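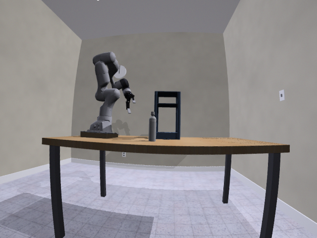

4. What the file reviews turned up

I'll start with the paper files, which ate most of my summer. Rudthorpe and Clallonard both run misdemeanor dockets, and both clerks' offices let me sit in a back hallway and read closed cases in which the court had issued a bench warrant for failure to appear. I pulled 500 files, split evenly between the two courts, and read every one of them front to back (including the parking receipts people had mailed in with their letters, bless them).

The sampling is described in Section 2, so I won't repeat it, except to say that I left out anyone who was in custody somewhere else on the court date. A person sitting in the next county's jail isn't missing court in any sense I care about, though the warrant looks the same on the printout.

What I wanted to know was simple enough: did the file show that the person had been told the right date, at an address where they could have read it? I thought this would be a quick yes or no. It wasn't! A typical Rudthorpe file has the original citation with a handwritten date, then a continuance slip, then a mailed notice, and these don't always agree with each other. When the dates disagreed I coded the file as "mixed," and I ended up with 60 mixed files, far more than I'd planned for when I drew up the coding sheet. Figure 2 plots them by court, and I'd ask readers to look at the two courts separately before lumping them together, as I did in my first draft and then regretted.

Clallonard's mixed files nearly all come from continuances granted at the counter. Somebody walks in, asks for a new date, gets one from the clerk, and walks out with a slip. Meanwhile the calendar for the old date has already been printed. If the clerk's entry goes in after the print run, the judge has a name on the list and an empty spot at the podium — and out goes the warrant. I found 32 files where this seems to be what happened, going by the time stamps on the entries. I say "seems" on purpose. A time stamp tells me when a clerk typed something, and I have no way of knowing when the conversation at the counter took place.

Rudthorpe is a different animal. Its trouble is mail. Notices go to the address on the citation, and the officer usually copies that from a driver's license. Plenty of people in these files had moved, and a good number had told the court so, in writing, with the letter sitting right there behind the returned envelope. I kept a running tally of these for a while and then dropped it, as I couldn't settle on a fair rule for letters that gave a new address only in the return corner. Someone with more patience should pick that up.

Now, does any of this matter legally? I think it does, and this is where I part ways a little with the earlier work on warrants. Most failure-to-appear statutes of the kind these courts apply ask for something more than absence. The word is usually "willfully" or "knowingly," and a prosecutor who files the new charge has to prove it. A bench warrant asks for much less. So you can have a warrant, an arrest and a night in a cell on a set of facts that would never hold up as a separate crime. In the whole sample, only 2 people with mixed files were also charged with the separate offense, and both charges were dropped before trial. The files don't say why, and I won't guess.

A few words about Arsenault, whose court I'd hoped to include as a third site. It switched to Wateo, a case calendar program that sends text reminders, midway through my study period in September. The older paper files had been boxed up for scanning by the time I got there, so I could read the new cases and hardly any of the old ones. I've kept Arsenault out of every count in this section. I do come back to it in Section 5, where I talk about reminders, and the clerk's office has told me the scanned files will be open to researchers once the indexing is finished.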